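How a Soccer Referee Decides on Offside

Offside is Law 11 in the rules of soccer. It is one of the shorter laws, but it causes more arguments than most of the others. This page explains what the law says, how the officials apply it, and why a flag sometimes goes up late.

Words used on this page

Attacker: a player on the team that has the ball.
Defender: a player on the other team. The goalkeeper counts as a defender too.
Halfway line: the line that cuts the field into two equal parts.
Assistant referee: an official with a flag who runs along the side of the field.

Why the law exists

Suppose there were no offside law. A team could leave a player standing beside the other team's goal for the whole match. The rest of the team would kick the ball to that player from far away, again and again. The defenders would have to stay near their own goal to guard against it, and the middle of the field would be mostly empty.

The law prevents this. An attacker has to keep level with the defense, or behind the ball, until the ball is played forward.

Offside position

A player is in an offside position when all of these are true at the same moment:

The player is in the other team's half of the field.
The player is nearer to the other team's goal line than the ball is.
The player is nearer to that goal line than the second-last defender is.

The third point needs some care. The last defender is usually the goalkeeper, so the second-last defender is usually the one people look at. This is not always the case. If the goalkeeper runs forward and leaves two other defenders behind, those 2 players are the last and the second-last.

Level is allowed. An attacker who is exactly in line with the second-last defender is onside. An attacker who is exactly in line with the ball is also onside.

Which parts of the body count

The head, the body, and the feet are checked. The hands and arms are not, and this applies to every player, including the goalkeeper. For this law, the arm ends at the bottom of the armpit, so the top of the shoulder does count. An attacker can point toward the goal with a hand stretched past the defender and still be onside. If a knee or the toe of a shoe is past the defender, that is an offside position, provided the other conditions are met. 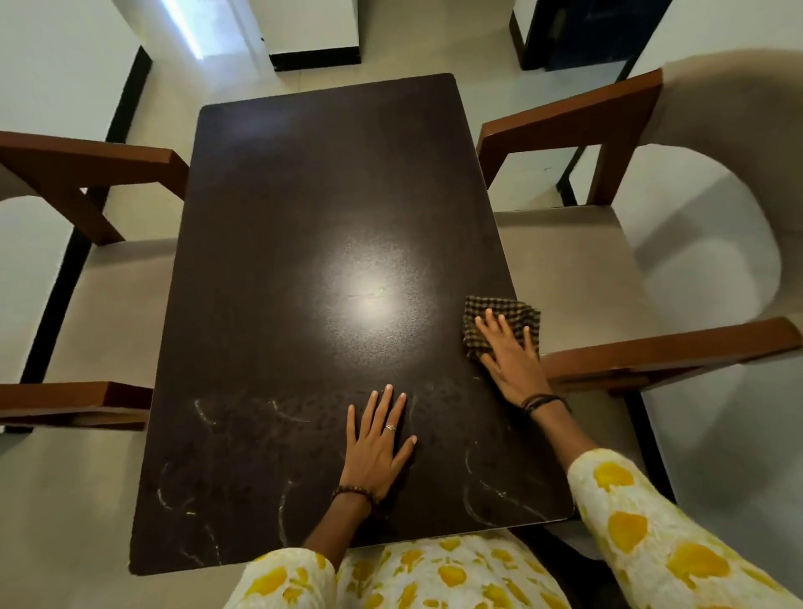 A hand flat on a table, fingers spread. Hands and arms are left out of the offside check.

The moment that matters

The officials judge where the attacker was when a teammate played or touched the ball. They do not judge where the attacker was when the ball arrived.

Take a worked case. Gorcombe are playing Jendov. A Gorcombe midfielder has the ball 25 yards from the Jendov goal line. A Gorcombe forward is level with the second-last Jendov defender. The midfielder kicks the ball forward, and the forward then runs past the defender and reaches the ball 15 yards from the line. When the forward gets the ball, only the goalkeeper is in front. To someone who looked up late, this seems to be offside. It is not. The forward was level at the moment of the kick, so play continues.

Now change one detail. The forward starts running early and is a step past the defender when the midfielder kicks the ball. The forward then runs back a little to collect it. This is offside, even though the forward received the ball in a place that looked fair.

Position and offense are different things

Being in an offside position does not break the law. A player may stand there all afternoon. It becomes an offense only if the player gets involved in play after a teammate touches the ball. There are several ways of getting involved:

Playing or touching the ball that a teammate passed or touched.
Stopping an opponent from playing the ball, for example by blocking the goalkeeper's view.
Challenging an opponent for the ball.
Playing the ball after it has bounced back off a goalpost, the crossbar, or an opponent, having been in an offside position when the teammate kicked it.

A player who stands still on the far side of the field, out of everyone's way, is normally ignored.

When there is no offside offense

A player cannot commit an offside offense by receiving the ball directly from a goal kick, a throw-in, or a corner kick. A free kick is not on that list. Offside applies to free kicks in the usual way.

What the officials do

The assistant referee tries to stay level with the second-last defender, or with the ball if the ball is nearer to the goal line. This gives a straight view across the field. From any other angle, two players who are level can look as if one is ahead of the other.

When an offense takes place, the assistant raises the flag. The referee blows the whistle and holds one arm up. The assistant then shows where on the field it happened:

Flag pointed up at an angle: the far side.
Flag held level: the middle.
Flag pointed down at an angle: the near side.

The other team gets an indirect free kick. That means the ball must touch a second player before a goal can be scored from it. The referee's arm stays up until the ball touches another player, goes out of play, or clearly cannot go straight into the goal.

Why the flag can be late

The assistant often waits to see whether the player in the offside position becomes involved. If two attackers run after a pass and only one of them was offside when it was kicked, the flag may stay down until one of them plays the ball. In matches with video review, the wait can be longer – the assistant may let a close attack finish before raising the flag, so that the decision can be checked.

Try it on a tabletop

Use coins for one team and buttons for the other. Put a small paper ball beside one of the coins. Choose an edge of the table as the goal line and place two buttons near it, one as the goalkeeper. Put a second coin where you like and decide whether it is in an offside position. Then move it a short way and decide again. A ruler laid parallel to the edge makes it easier to see which piece is ahead.

Small-sided games

Some games for younger players are played without offside. Others use it in only part of the field. The rules of the league say which version applies, and a coach or referee can answer before the match begins.

Text: Izzati Halim. Checked by Yusri Sitompul, youth referee instructor, Plerner. Last updated October 2024.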